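3. How people talk about their worktops

I should say at the start that I never meant to write a paper about kitchens. I was interviewing people in Trurkau about moving house, and I kept noticing that whatever I asked, we ended up in the kitchen, usually leaning on something. So I changed the question. In the end I spoke to 14 households, always in their own homes and nearly always over tea, and I asked each of them to tell me how the worktop got used on an ordinary day.

The word that came up most was "landing". Post lands there, keys land there, school bags land there (and get shouted about). One woman told me her worktop was "the hall table we never had room for", and I've pinched that phrase for my own talks ever since. Parsons makes a similar point about windowsills, though I think she's too quick to call it clutter. The people I met didn't see it as clutter at all! They could tell me exactly which things were on their way somewhere and which had settled in for good.

Figure 3. Kitchen items and an open box on a marble worktop.
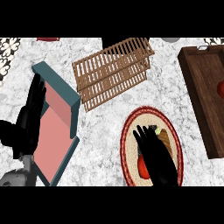
Leanne Haslam

The surface itself mattered more than I'd expected. People with stone or marble tops talked about them almost as if they were guests, with rules about lemon juice and red wine and who was allowed to chop where. People with older, cheaper tops were much more relaxed and told me stories about the burn marks. My favourite was a ring left by a jam pan one August, which the whole family now uses as the agreed spot for the teapot.

Boxes deserve a word of their own. I had put them in my notes under "storage" and had to take them out again, as hardly anyone used them that way. A box on the worktop was a job half done: something to be returned, something to be passed on to a sister, something that would be sorted out after tea. Ívar Þrastardóttir found much the same with baskets on stairs, and we've had some long and happy arguments over whether a lid makes any difference. (I say it does. A lidded box can be ignored for weeks.)

I did wonder whether all this was just a matter of having too little space, so I went back to my notes on the bigger kitchens. The landing spot was still there, and still close to the kettle. The extra worktop mostly stayed bare, or got used at Christmas. I'll come back to the kettle in section 4, where I look at who stands where when visitors come round.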